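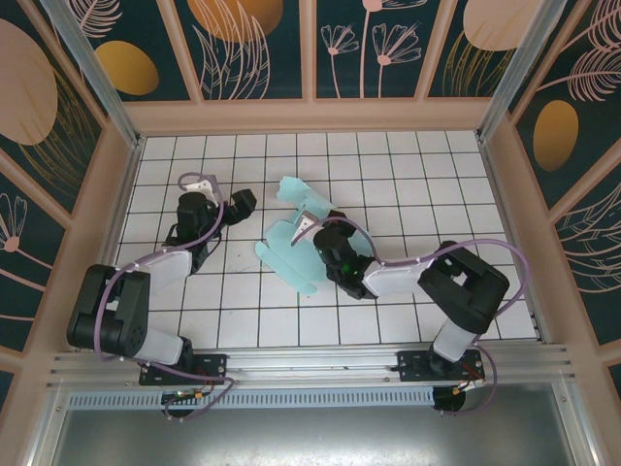

White tiles, dark grout: your questions answered

Since I put up my first page on square white tiles here at Lullwood, the same questions keep coming back, so I've gathered them in one place. I'm no tiler, I just clean a lot of tiles and have made most of the mistakes already!

Why did you go for dark grout with white tiles?
I'd had white grout in my old kitchen in Driscombe and it went grey by the cooker, then a sort of tea colour by the back door. Dark lines don't show that nearly so much. I also like the look of a plain grid, and it's easy to spot when a tile has been laid crooked (sorry, Hamish). The one thing dark grout does show is a whitish bloom, so rinse well after you've washed the floor.

What sort of cloth should I use?
A soft one, and one you don't mind keeping just for floors. I like pale blue for tiles as I can see how mucky it's getting, and it goes in the wash on its own with no softener. Softener leaves a film on the cloth and then you're wiping the film on to the floor, which drove me mad for a whole winter before I worked it out. Wring it until it stops dripping. If the tiles still look streaky, go over them again with a dry one while they're damp.

Can I leave a cloth lying on the tiles?
A dry one, yes, for as long as you like. A wet one left in a heap overnight is asking for a musty smell, and a dyed cloth might leave a mark on unsealed grout. Hang it up.

How do I get dirt out of the grout lines?
Warm water, a drop of washing-up liquid and an old toothbrush. Work along one line at a time and go easy, you're only loosening the dirt.

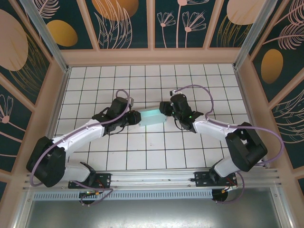 After that, wipe across the lines on a slant so the cloth doesn't just push the dirty water along the channel. Change the water more often than you think you need to. I've been sent all kinds of recipes with vinegar in them and I'd leave those alone – acid is bad for cement grout, and you won't get the surface back once it's gone.

Do I need to seal it?
The glazed tiles, no. The grout, usually yes, but check the bag or ask whoever sold it to you. Mine had 2 coats, with a night in between. Dardo Lagos, who did the floor in our Mudgway place, told me to try a drop of water on the line now and then. If it beads up you're fine, and if it soaks in and goes darker you want another coat.

Can I put a sheet or a board down to protect the tiles?
Please do, especially if you're painting or shifting furniture. Foam or card is fine for a day or so as long as it stays dry. Sweep first, though, or you'll be grinding grit into the glaze with every step. Stand the sheet up and have a look at both faces before it goes down, and brush off any specks.
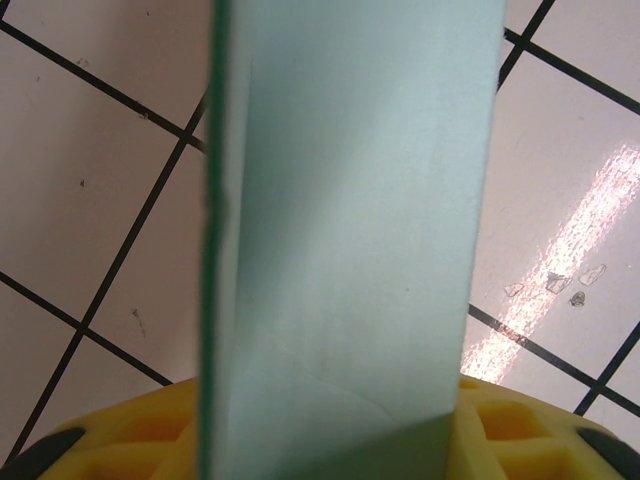 Pale blue-green sheet with a few light creases, over white tiles.

Does it matter if the sheet is creased?
Not for this. A fold that stands up could trip somebody, so I'd turn it over or tape it flat with low-tack tape. Stick the tape to the tile and keep it off the grout.

One of my tiles sounds hollow. Should I worry?
If it doesn't rock and the grout round it isn't cracking, I'd leave it be and tap it again in April. If it moves, get someone in.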